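The Letter from Fisora

When Milagros Urquijo came back to the village in September, the key did not want to turn. She pushed the door with her shoulder, as her mother used to do, and it opened with a cough of dust.

The letter was on the kitchen table, under the sugar bowl. Her aunt had written it and never sent it. There was no stamp, only the name of a town, Fisora, and the word "Please".

Milagros put water on the stove and sat down. She did not open the letter. She had travelled 31 hours with two trains and one very slow bus, and she wanted first to drink something.
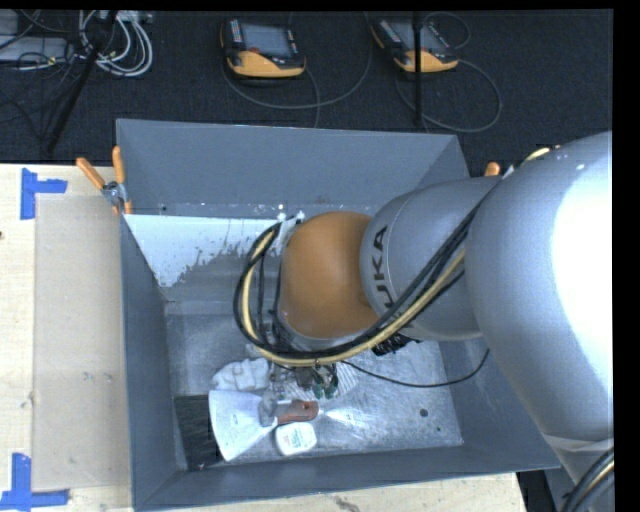

"You will take it to him?" asked the neighbour, old Bundgaard, from the open window. He had never learned to knock.

"I don't know who he is."

"He repaired clocks. Your aunt gave him a clock every winter, and every winter it was not broken."

Milagros laughed, and then she had to look at the wall for some time. The clock was still hanging there - it showed four, and it was ticking.

She drank her tea. After that she took the clock down from its nail, wrapped it in her scarf and put the letter in her coat pocket.

"The bus to Fisora goes at five," said Bundgaard. "Sometimes."

"Then I will wait for it," she said, and she asked him to hold the door.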